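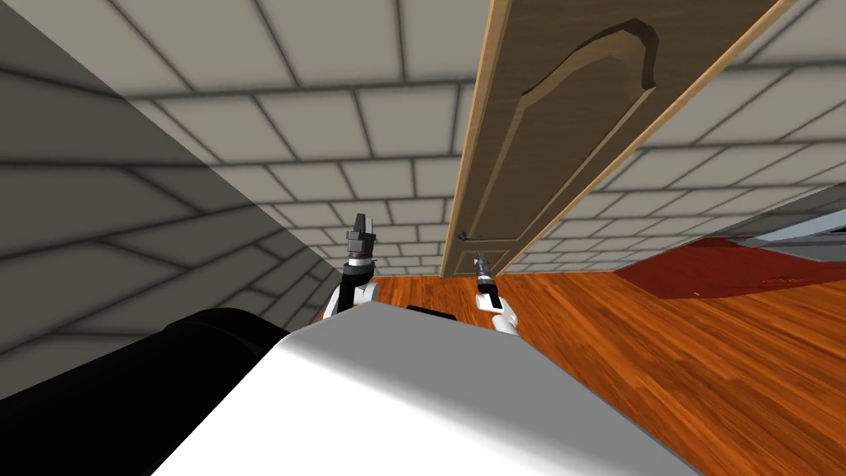 Search the archive
Enter keywords
This list only / All lists

Subject: Re: [regional-rail] Trovden–Arkholm: what the November punctuality figure measures

On the question in the second half of your message (quoted below), the two numbers can both be correct. They are drawn from different tables, and the tables have different denominators.

> I have been trying to square the operator's monthly summary with what is
> on the departure boards at Albers. The summary says reliability on the
> Trovden–Arkholm line "remained stable" through November. The ministry
> repeated this in its written reply and added that service changes were
> "operational choices made to protect the quality of the remaining
> trains." In the same month the passenger notices list 156 trains
> that did not run.
>
> My questions:
>
> - Does a train that is taken out the evening before count as cancelled?
> - If the Brarnus units are short, why is it nearly always the Albers
> stopping train that goes and never the Arkholm fast?
> - Would a longer turnaround at Arkholm fix any of this, as the ministry
> says, or does it just move the problem?
>
> I don't have access to the working timetable, so I may be missing
> something obvious. I would rather not send a complaint that can be
> answered in one line.

Taking these in order.

1. The cut-off

The reliability measure in the service contract compares trains run against the "plan of the day." The plan of the day is frozen at 10 pm the evening before. A train removed before the freeze is not in the plan, so it can't be cancelled from it. It leaves both sides of the fraction. A train removed after the freeze stays in the bottom of the fraction and counts against the operator.

The passenger notices work from the published timetable. They list every train that a member of the public could have looked up and then not found. That is where your 156 comes from. I went through the November notices with the removal times next to them, and most of the entries were made before the freeze. I don't want to put a percentage on it until I have dealt with the duplicates (a train that is short-formed and then withdrawn can appear twice under different reason codes), but the direction is clear enough.

The phrase "remained stable" is therefore accurate for the contract measure. It says very little about what a passenger at Albers was offered. The complaint should say which measure it is using in the first paragraph, or it will get exactly the one-line answer you want to avoid.

There is nothing improper about a freeze as such. Any operator needs a point at which the plan for the next day is fixed, so that crews can be told and units put in the right place overnight. The trouble comes from using the same point for the penalty regime. It rewards early removal, and nothing elsewhere in the contract pushes back. The older contract had a second test against the published timetable, with a lower penalty rate. It was dropped at the last renewal. I have not found a stated reason in the papers.

2. Why the stopping train

Weekday service in the base timetable is 14 departures each way that call at Albers, plus the fasts. The stopping trains are worked by Brarnus two-car units on a closed circuit: Trovden, Albers, Arkholm and back. The fasts are worked by the longer sets, which also cover the through trains beyond Arkholm.

When a Brarnus unit is stopped for repair, there are in principle three things that can be done:

- run the circuit with one unit fewer, which removes every train in that unit's diagram;
- put a longer set on the circuit and thin out the through trains;
- run the circuit with the remaining units on tighter turns.

The second is physically possible but awkward. The Albers platform is too short for the longer sets, so the rear doors would have to stay locked, and the sets have no selective door control. A member of staff has to do it by hand. The rule book allows this for emergencies only. The third is used on some days and shows up as late running in the afternoon. That leaves the first. It is also the cheapest, provided it is done before the freeze.

The pattern you see on the boards follows from this. Diagrams on the circuit are not spread evenly over the day, so taking out one unit leaves two long gaps, one in the late morning and one after the evening peak. It looks as if someone has decided that Albers can do without trains at those hours. The gaps are simply where the third diagram happens to fall.

I would still call it a choice, and the ministry is right to use that word. The diagrams could be redrawn so that the loss of one unit gives an even, thinner service. That takes planning work and new crew turns, and it has been open for at least two timetable changes.

3. Turnaround at Arkholm

The booked turnaround for stopping trains at Arkholm is 12 minutes. The ministry's reply treats this as too short and says that lengthening it will "restore resilience." On paper that sounds reasonable. In practice I doubt it would do much for cancellations, for two reasons.

First, the delay that matters is picked up on the single-track section west of Albers, where the stopping train waits for the fast whenever the fast is late. By the time the unit reaches Arkholm it has already lost its path back. Extra time in the platform would absorb part of the delay, but the return train would then meet the next fast at the wrong end of the single track, and someone has to wait again.

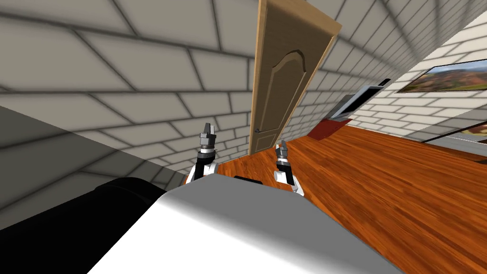

Door and brick wall, tilted view

Second, the circuit is tight on units. Stretch the turnaround far enough and the circuit needs one more unit to run the same number of trains. With the present fleet this means fewer trains in the base timetable, all of them more punctual. The contract measure would improve. The number of trains you can catch at Albers would go down permanently, and the passenger notices would have less to list, as the missing trains would no longer have been published in the first place.

So on your third question: it moves the problem, and it moves it into a column that is not reported monthly.

A modest improvement would be to change the priority rule at the single track. At present the fast has priority over the stopping train regardless of how late it is. If the rule lapsed once the fast was late by more than the time needed to clear the section, the stopping train could proceed and the fast would lose a little more. The cost falls on through passengers at Arkholm, where the connections are already held in most cases. This needs no rolling stock and no track work – only a change to the regulating instructions and agreement from the infrastructure side. It was tried for one summer during the signal renewal. I have the instruction from that period but no results, and I'd be glad to hear from anyone on the list who kept a log.

4. On the fleet itself

There has been some loose talk here about the Brarnus units being "worn out." The availability returns don't support this as stated. The units out of service in November were mostly waiting for wheelset work. The wheel lathe is at the Trovden depot, and it also takes the longer sets. When both fleets need it, the longer sets go first, again under a priority rule that may have been sensible when it was written. Leaf fall makes this worse each autumn, because flats come in batches.

Whether this is underinvestment depends on what you want to call by that name. The lathe is old but works. The shifts on it are what limit throughput. A night shift through the autumn would cost money and would very likely return at least one unit to the circuit. I would put that in the complaint ahead of anything about new trains, which will be answered with a procurement schedule and nothing else.

5. What to ask for

If the aim is a reply that contains information, I would limit the complaint to these requests:

- monthly figures for Albers measured against the published timetable, next to the contract measure;
- the number of trains removed before the freeze, by reason code;
- the hours worked on the wheel lathe in the autumn months, and the waiting time per unit;
- whether a redrawn set of diagrams exists, and if so when it can be introduced.

The first two are already held by the operator in a form that can be exported. I know this because the notices system writes both times to the same record. A refusal on grounds of effort would be hard to defend.

Leave out the political side. The opposition has called the line a disgrace and the ministry has said there is no crisis, and each can go on saying so indefinitely with the figures now in print. A complaint that sides with either will be filed with the rest of that correspondence.

One correction to my own earlier post in this thread: I wrote that buses called out at short notice are counted as trains run. That was wrong. They are counted as partly run if ordered after the freeze and are not counted at all if ordered before it. The effect on the November figure is small, but the distinction should be kept in any table.

I can send the cleaned list of November removals as a plain text file when the duplicates are out. Reply off-list if you want it in another format.

--
regional-rail mailing list
Plain text only. Please trim quotes.

Recent threads
Re: Albers platform extension, drawings and lengths
Selective door control on older sets
Arkholm connections: holding times in the evening
Trovden depot: wheel lathe shifts
Re: Reason codes, current list
Regulating instructions during the signal renewal

Contact the list owner | Copyright remains with the individual posters | Back to top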